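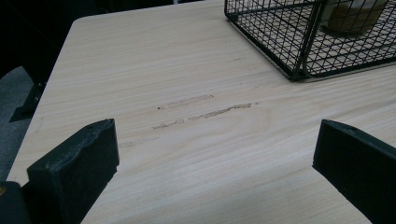
The demo table, seen from the camera on the hand-held gripper.

I went to an open day at Kedano in June. They rent the ground floor of a building in Mokdale, behind the tile warehouse, and once a year they let people come in and see what they do. I had put my name down in the spring and forgotten about it until the reminder came.

What they do, in short, is teach robot arms to handle household things. They had 83 names on the sign-in sheet by the time I got there, and it was only ten in the morning. Most people seemed to be students or parents with kids. I got a sticker with my name on it and a paper map of the rooms that I didn't need, there being four rooms.

The first room was a talk. Settimio Rinaldi runs the lab and he gave the introduction, which lasted twenty minutes and had too many slides in it for me. The part I remember is that they used to do all their training by steering a real arm with a joystick, and it was slow. On a good day two people could get through 200 tries at one task, and a lot of those had to be thrown out. Now they mostly use hand-held grippers. You hold the thing by a handle, squeeze, and the fingers close. A camera mounted on it records what the fingers are doing. Later the arm learns from the recordings. He said a person who has the hang of it can do 500 tries in a day and still go home on time.

Someone asked what a try was. He said it was one go at one thing, start to finish. Pick up the cup, put it in the basket, done.

The second room was the one I had come for, because you could have a turn. There were several tables set up, and at each one somebody from the lab stood with a gripper and a screen that showed the view from the camera. I waited at Pierina Negri's table. The line was maybe fifteen minutes and I didn't mind, you could watch the other people's turns on the screen.

The view is strange at first. You see the two black fingers coming up from the bottom, and then table. Everything else is at the edges. On Pierina's table there was a black wire mesh basket and a lot of pale wood, and in the middle of the wood some scratches where the surface had gone rough and fuzzy. I asked about them. She said people press down too hard. When you look at the screen and not at your hand, you think you are still above the table when you are already on it, and if you then move sideways the fingers drag. She has asked for a rubber mat. Rinaldi doesn't want one, because he wants the arm to work on tables people have at home, and people don't have rubber mats on them. They have been having this discussion since the winter.

My turn was picking up a wooden block and setting it down inside a square of tape. The gripper is heavier than I expected. It isn't bad for a minute, but I would feel it in my wrist by lunch. The squeezing is easy. Getting the fingers on both sides of the block at the right height is the hard part, and I did exactly what she had just described and knocked on the table with one finger before I had hold of anything. I got the block on the third attempt. My son would have done it on the first.

Pierina told me two things that helped, so I'll write them down for anybody going next year. Come down slowly and stop before you think you need to. And look at the gap between the fingers and forget about the fingers themselves.

I asked if my three tries would be used for anything. She said no, the open day recordings get deleted at the end of the day. I was a little disappointed.

In the third room they had the arm. It is called Lui, and it was sorting socks into pairs when I came in. Arturo Colombo was looking after it. It had been trained on 213 recordings for this one job, which he said was few, and you could see that. It did well with the striped ones. With two dark socks it would pick one up, hold it over the pile, and stay like that for quite a while. A little girl next to me told it which one to take. It took a different one.

Colombo let it run without touching it for most of the time I stood there. He stepped in once, when a sock had gone over the side of the table, and put it back by hand. I liked that he didn't talk over it. At other demonstrations I've been to there is always somebody explaining that it worked better yesterday.

The fourth room was coffee and a rack of older grippers you could pick up. The oldest one was mostly tape and a bicycle brake lever. Cosimo Orlandini built it, and he was standing next to it eating a pastry, so I got to ask him how it worked. You pull the lever and a cable closes the fingers. He said they used it for a year and the cable snapped every other week. He still has a box of spare cables in his desk.

I left a little after noon. The parking behind the tile warehouse was full by then and cars were stopped all along the road, so if you go next year, take the bus from Undavden. It stops at the corner and the walk is five minutes. Entry is free. You do have to sign up ahead for a turn with the gripper, and Ilaria Sorrentino, who handles the list, told me the morning turns go first.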